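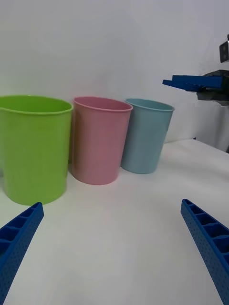 Évaluation du kit de préhension Olberg

Accueil | Projets | Rapports | Contact

Notre groupe a testé le kit sur une tâche simple : saisir des gobelets en plastique vert, rose et bleu clair avec deux bras. Les doigts bleus sont nervurés côté intérieur. Le kit coûte 390 euros, sans les bras. Le montage nous a pris 4 heures, la notice étant peu claire sur le serrage. Sur 41 essais, le réglage de l'ouverture a dû être repris plusieurs fois. Nous le conseillons pour des travaux pratiques, avec une meilleure notice.

Loredana Testa, juin

4 commentaires | 41 partages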